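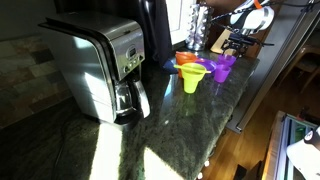 Saturday, September 28, 2019

Descaling trials, bench notes, continued from the last page.

Question for this set: does citric acid at the strength Banafsheh Ghorbani proposed clear scale from heater tube sections as well as the Steta powder we have been buying. Steta is fine but the price went up again and the tub cakes once opened.

Stock scale: tube sections cut from the old Khondokar boiler, same batch as before. Sections dried overnight in the oven, cooled in the desiccator, weighed on the small balance. Balance drifted a little during the first few weighings. Re-zeroed, repeated those, kept the second values only.

Solutions made up to 500 mL each in tap water, to match what people will do at home. Tap hardness not measured today, strips are used up. Fadime Öztürkmen has more on order.

Procedure: bring solution to 92 C on the hotplate, take off heat, lower the section in on nylon line, leave 6 minutes, lift, rinse, dry, weigh. Repeat in fresh solution until the change between weighings is below what the balance can be trusted for.

Observations. Citric fizzed hard at first contact and then slowed. By the second dip most of the loose material was off and sitting in the bottom of the beaker as grit. Steta was slower to start and steadier. Final weights for the two are close enough that I would not argue for either one on removal alone.

Vinegar control: still had a hard gray layer after the last dip. Smell got into everything. Will not repeat indoors.

One citric beaker went cloudy on cooling and left a white film on the glass that did not rinse off. Probably calcium citrate. It went back into solution slowly in fresh acid. This matters for anyone who lets the machine sit with solution in it after the heater shuts off. Suggest the instruction sheet say to run the whole tank through without a pause, then two tanks of plain water.

Rubber: Cosard seals soaked alongside in both solutions. No swelling seen by caliper. Surface of the one from the citric beaker felt slightly tacky when first out, normal again once dry. Keep both in labeled bags and measure again in December.

Mistake to note: section 4 was hung with the cut end down and trapped a bubble inside the bore. Discard that result. Hang them at a slant from now on.

Lureder wants a figure for solution left in the tank after a drain. Filled to 560 mL, drained by tipping, collected volume not recorded because the cylinder had a chip at the lip and leaked. Redo with the plastic one.

To do:
hardness strips
aluminum coupon, both solutions
rewrite sheet, send to Banafsheh for checking
clean hotplate top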